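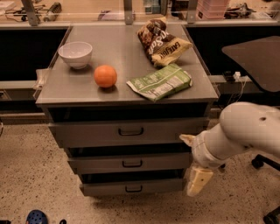

The arm at the drawer cabinet used for demonstrations, with a bowl, a ball and two snack packages on top.

Opening a drawer takes a person less than a second of thought. Getting a robot arm to do it from demonstrations took the Pirnport laboratory of Plolance most of June, and the greater part of that time went into deciding how the demonstrations should be given.

The laboratory uses two methods. In the first, the operator takes hold of the arm and moves it through the task by hand while the joints are held slack and their angles are recorded. In the second, the operator stays back and drives the arm with a hand controller. The software that logs both is called Rernix. It stores joint positions, gripper opening and camera views on a common clock.

Trinh Võ, who runs the sessions, began with the first method. An operator guiding the wrist directly can feel the handle meet the finger and can feel the drawer start to slide. New operators learn it quickly. The drawback lies in the recording. The operator's hands and forearms appear in much of the video, and a policy trained on that video learns to expect them. When the arm later works alone, the hands are missing and its behavior near the handle gets worse.

"We could replay the motion without a person and record it again," Võ says. "Then the drawer has to start in the same place to within a few millimeters, and you spend the afternoon measuring drawers."

Remote control removes the hands from the video. It also removes the sense of touch. Operators tend to pull too hard at first, or to pull along a line that is not quite the line of the drawer runners. The cabinet shifts on the floor and the demonstration is discarded. Võ's rule is that any run in which the cabinet moves is thrown out, even if the drawer opens.

By the end of June the group had kept 1175 demonstrations. Another 171 had been rejected, nearly all of them given by remote control. The kept runs cover opening, closing, and moving an object between the cabinet top and a drawer.

Objects on the cabinet top are chosen for how they behave in a grip. A ball has one shape from every side but rolls if the fingers close off center. A bowl has to be taken by the rim. Snack bags are the hardest to standardize. A bag changes shape each time it is handled, so no two demonstrations begin from the same condition, and Võ asks operators not to straighten one out between runs.

Speed proved to be a second source of trouble. Experienced operators work faster and pause less, and a set of demonstrations that mixes quick and slow runs gives the policy conflicting advice about the same position. The laboratory now resamples each run by distance traveled before training. Pauses at the handle are kept, as the gripper needs time to close.

A new controller, Tiêu, is being tested at Pirnport. It returns a resistance to the operator's hand in proportion to the motor current in the arm. Early users report that they can tell a stuck drawer from a moving one without looking. Võ intends to repeat the June sessions with it, using the same cabinet and the same rule for rejection.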